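Broretti Surplus Parts
Frequently Asked Questions

Most of the letters we receive ask the same things, so the answers are collected on this page. It is changed when our rules change. If your question is missing, please write to us with your order number, if you already have one.

What kind of shop is Broretti?

We buy leftover parts from companies that close, move, or stop making a product, and we sell them in small amounts to people who repair and build things at home. Our list has 2,977 articles at the moment. It contains mostly wire, switches, small motors, coils, connectors, metal profiles and screws. We do not sell finished devices, and we do not sell batteries of any kind.

Is everything new?

Mostly yes, but not all. Each article on the list has one of three marks: new, old stock, or removed. Old stock means that the part was never used but was lying for years in a storage. The bag can be yellow and the label can be missing. Removed means that somebody took it out of a device. We try every removed motor and every removed coil before it goes on the list. We do not try removed switches one by one, and the price is lower for this reason.

How do you sell wire?

By the foot, from three feet. Please write the full length you need in one line of the order. If you write 10 feet two times, you may receive two pieces of 10 feet, and we can't take them back for being too short. Twisted pairs are sold as pairs, so 10 feet of pair is 10 feet of both wires together.
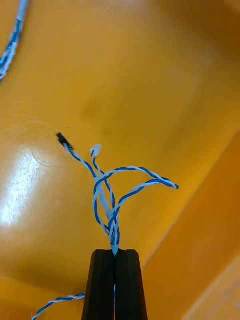
Can I visit the shop?

Yes, you are welcome. The counter is at 162 Tuhiwai Road, at the back of the yard, the green door next to the bicycle rack. We open at 10 a.m. and close at 4 p.m., with a pause from noon to 12:30. In August we only send packages and the counter stays closed. There is one parking place in front of the door and it is for loading, so please do not leave a car there for the whole visit.

If you come for a particular article, please write the day before. About half of the list is kept in the second storage on the other side of town, and we go there once in the day, in the early morning.

How do I order?

Fill in the order form on the list page, or send us an email with the article numbers. Both work in the same way. After this you receive a message with the total and the shipping cost, and you have one week to pay. We keep the parts aside for you during this week. If no payment comes, they go back on the shelf, and you do not need to explain anything to us.

Is there a minimum order?

No. But the packing fee is the same for one screw and for a full box, so many customers wait until they need several things. Some people order together with a neighbor or with a club. This is a good idea, only please choose one person to write to us. We had orders where four persons changed the same list in one afternoon, and at the end it was wrong for all of them.

What is a Bestik box?

It is our mixed box. We fill it with parts that are too few to get their own line on the list, and you pay one price without knowing exactly what comes. You may choose between electrical, mechanical, or both. Teachers like it, and also people who only started with this hobby and do not have a drawer full of things yet.

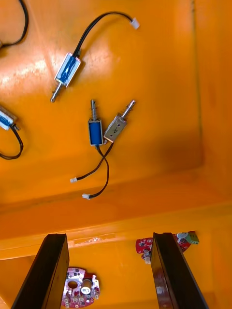 You can tell us in the comment field what you surely do not want, for example no screws or nothing heavy, and we will follow it as well as we can. Wishes for a particular part are not possible in the mixed box. It also can't be returned, except if it arrives damaged, so if you need something exact — a known voltage, a known thread — please order it from the normal list.

How do you send packages, and what does it cost?

Small packages up to 2,000 grams go as letter mail with tracking. Everything above this goes with Clurnari, who deliver to the door and try a second time if no one is home. The cost is always in the message with your total, before you pay. We send on the next working day after the payment arrives, usually in the afternoon.

Do you send long parts?

Rods, bars, rails and profiles can be sent up to four feet in one piece. For anything longer you can pick up at the counter or let us cut it. The first two cuts are free. We cut with a normal metal saw and take off the sharp edge with a file, but we do not polish the end again, so on a shiny bar you will see the place of the cut. Please count with a small difference in length and order a little more than you need.

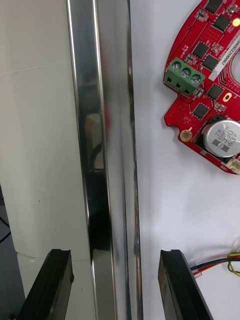 Can I return something?

Normal articles can come back within 30 days, if they were not soldered, bent or cut. You pay the return mail. If the mistake is ours, we pay it, and you don't need to wait for our answer before you pack the part. Put a copy of the order message into the box. A piece of paper with only the number is also enough, but please write clearly, because a package with no name and no number can stay on our shelf for a long time.

My part arrived without a data sheet. Do you have it?

Usually not. When we buy the rest of a factory storage, the papers were often thrown away before we come. If we know the voltage or the resistance, it is written on the list. If the field is empty, we don't know it either. For coils and solenoids we measure the resistance and write down this value, and the correct voltage you must find with care. Start low, and keep the current on only for a short moment.
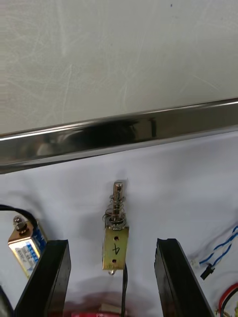 Ilse Varmak
Orders and returns, Broretti

Do you also buy parts from private people?

Sometimes. Send us a short list and one or two photos, and do not bring anything to the counter before we answered. We are interested in full reels, closed bags, and boxes where all the pieces are the same. We can't take mixed drawers, old televisions, or anything with oil in it. For small amounts we give store credit. It stays valid for two years and you can use it in more than one order.

Can you tell me which part I need?

We can compare a size or a thread with a photo, and we do it gladly. We can't plan a circuit or a repair for you, there are only a few of us and the packages must go out. Article 639 on the list is our printed booklet with thread sizes and wire sizes in inches and millimeters. It is free with any order, please add it yourself to the form.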